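**Week 3: Stock, and why yours is cloudy**

Notes for the Monday group. Mali Lloyd teaches the first half, Carys Ruddock takes over for reductions. Bring an apron and a lidded tub, or you will be carrying your homework home in a sandwich bag like someone did in November.

### What stock is

Water that has spent a long time with bones. Broth is made with more meat and gets seasoned; stock doesn't, however much your hand drifts toward the salt. You'll be reducing it later, and salt stays put while water leaves.

### Basic chicken stock

- 900 g chicken wings or backs
- 2000 ml cold water
- 1 onion, halved, skin on if you like a darker color
- 1 carrot, 1 celery stalk
- a few peppercorns, 1 bay leaf

1. Cover the bones with the cold water. Bring up slowly.
2. Skim the gray foam. Keep skimming. Put the phone down.
3. Add the vegetables and turn the heat low. You want a lazy bubble now and then.
4. Leave it for three hours. Do not stir.
5. Strain through a fine sieve without pressing on the solids.

Cloudiness comes from boiling, stirring and pressing, so most cloudy stock is the work of an attentive cook. It still tastes fine. Call it rustic and move on.

### Reducing

Use a wide pan. To make a glaze, simmer 2000 ml down to 75 ml, which is a humbling sight after an afternoon's work — taste it before you complain. 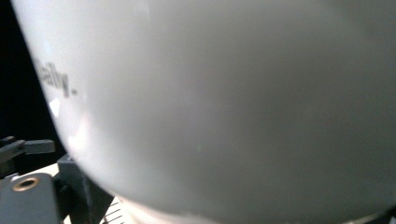
A finished glaze coats the back of a spoon and sets firm in the fridge. Spoon it into an ice cube tray and freeze. One cube will rescue most gravies, including the one in Carys's handout from last year, which she has asked us all to forget.

### For next week

Read the Pumphrey sheet on roux. Make one stock at home and write down what went wrong. "Nothing" will be treated with suspicion.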